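Property Listings and Member Communications Coordinator

Pawlak Realty Network, Vidton office
Part-time to start, 30 hours a week, with room to grow

Hello, and thank you for stopping to read this. We're a network of independent real estate offices serving Vidton, Minlow and the farming country in between, and we're looking for a friendly, organised person to look after our listings newsletter, our advertising bookings and the steady stream of questions that come in from our member agents. If you like houses, like words and don't mind a ringing phone, please keep going, because we'd love to hear from you. 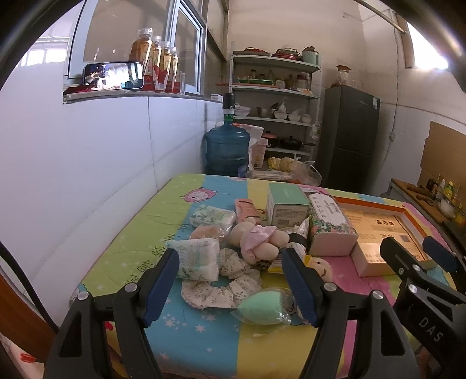
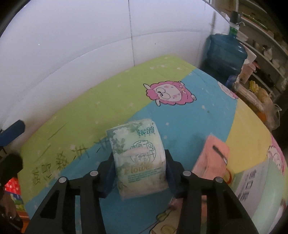 A bit about who we are. Pawlak began as three neighbouring offices sharing one newspaper page, back when a weekend colour spread was a big expense for a small agency. The idea was simple enough: book the space together, split the bill and get a better spot on the page. More offices joined over the years, and these days our members include suburban agencies, a couple of rural specialists, two commercial leasing firms and a handful of property managers who mostly keep to themselves but always turn up for the December lunch. We still book advertising as a group, and we also put out our own weekly listings newsletter, which goes to 1,000 subscribers who are buying, selling, renting or simply curious about what the place down the road is going for (we're fond of that last lot, and they write the nicest letters).

The newsletter has been put together for a long time by our office manager, Zofia Marciniak, on top of everything else she does, and it has grown past what can be squeezed into the corners of her week. You'd be taking it over from her, along with the bookings, and she'll be on hand to show you how it all fits together. Nobody is going to hand you a binder and wish you luck.

What you'd be doing

Most of your week will follow the newsletter. Member offices send in their listings through Grutero, our shared listings system, by noon on Monday, and a fair few send them in by email after noon on Monday, and you'll need to be cheerful but firm about that. You'll check addresses, prices, open home times and agent contact details, tidy up the descriptions so they read well and are fair and accurate, and chase up anything missing. A house with a "sunny northern aspect" should face north. We've had calls.

You'll also book our group advertising in the regional papers and on a few websites, keep track of which member has taken which space, send the artwork through on time and make sure the invoices match what was booked. There's no selling involved. Our members already know what they want, and your job is to help them get it without three people asking for the same back page.

The rest is a mixture. You'll answer member enquiries by phone and email, help new offices get set up in Grutero, update the events page on our website and lend a hand at our member breakfasts, which are held at 7.30 in the morning and come with proper coffee. Twice a year we put out a longer printed guide for people moving to the district, with neighbourhood profiles and a plain-language section on buying and renting, and we'd want you to have a real say in what goes into it.

Who we're hoping to meet

You'll write clearly and catch small mistakes before they go to print. You should be comfortable with spreadsheets at an everyday level, and able to learn a new system with some patient help. Experience in a real estate office, a local paper, a print shop or a busy reception would all be useful, and we'd be just as pleased to hear from someone coming back to work after time away. A real estate licence isn't needed. A driver's licence would be handy for the odd trip out to Minlow, but please don't let the lack of one put you off applying.

It helps to have some feel for the area, or a wish to get to know it. Our members can be particular about whether a street is in Vidton proper or merely near it.

Hours, pay and the practical side

The role is 30 hours a week, spread over four or five days depending on what suits you, though we do need you in the office on Monday for the listings deadline. The rest can be shared between the office and home once you've settled in. We'll talk through the hourly rate at the first conversation, so that you're not left guessing, and there's a yearly training allowance of $400 to spend on a course that would be of use to you. The office is on the ground floor with step-free entry, free parking behind the building and a bus stop across the road.

How to apply

Please send us a resume and a short letter telling us a little about yourself and why the job appeals. One page is plenty. If you'd like to include something you've written, whether that's a newsletter, a notice or a rental ad you were proud of, we'd enjoy reading it. Address everything to Zofia Marciniak at the Vidton office, by email, by post or through the front door.

We'll reply to everyone who writes. First conversations are held in person or over the phone and take 60 minutes, including time for your own questions. If there's anything we can do to make the process easier for you, such as a different time of day or having the questions ahead of time, just let Zofia know when you apply.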